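Household robots (are they ready to do chores?)

A household robot is a machine that does jobs about the home, and when people ask me about them they nearly always want to know one thing: can it do the washing-up yet? Short answer, no, or at any rate not in a kitchen it has never met. The longer answer is more fun, so I've put it in this entry.

Single-job machines

Floor cleaners and lawn mowers came first and they're still the ones worth having. They stay low, they do one thing, and a missed patch gets caught the next day. I don't think of them as doing chores in the full sense (mine can't move a sock, it just pushes it under the sofa) but plenty of people do, so they belong in the list.

Machines with arms

This is where it gets hard! Picking up a mug means finding it, working out which way the handle points, closing two fingers with the right squeeze and then not knocking over the milk on the way back. On the shop floor the mug would be in the same spot every time. At home it's behind the toaster.

The Drindier was the first armed machine I spent proper time with. It weighed 44 kilos and could clear a table if you laid the table the way it liked. The Jotari, which came out the following July, was better with doors and drawers and much worse with anything soft. Tea towels beat it completely. Dinesh Warrier, who built shelving rigs for both, reckoned folding was the last thing they'd crack, and I still side with him.

Practice in made-up rooms

Most of the learning is now done in simulation. A computer draws a room, puts a robot in it and lets it try a task over and over, with new colours and surfaces on the walls, floors and doors so that it doesn't get too attached to one kitchen. Ledance runs 1,000 tries at a single task before anyone switches on a real arm, and Petchrat makes do with 700. The colour schemes can be pretty wild, and I've grown fond of them.

The catch is the jump to a real house. Simulated drawers don't stick and simulated crumbs don't get into the joints. A robot that does beautifully on the computer can still spend ages patting the front of a real cupboard.
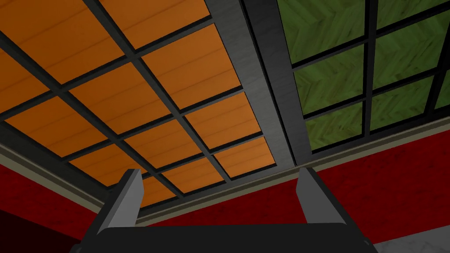 Simulated rooms, simulated grippers, red walls in both.

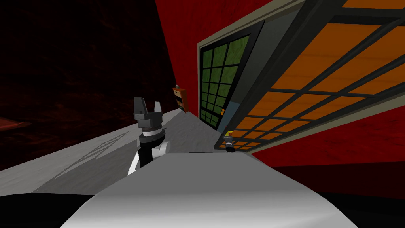

Consolacion Dela Peña wrote in to say that I'm too gloomy about all this. She would happily have a slow machine that only puts the shopping away, even if it took all afternoon, and she thinks waiting for one that can do everything is why none of us has one that does anything. She also wants it made clear that tea towels don't need folding.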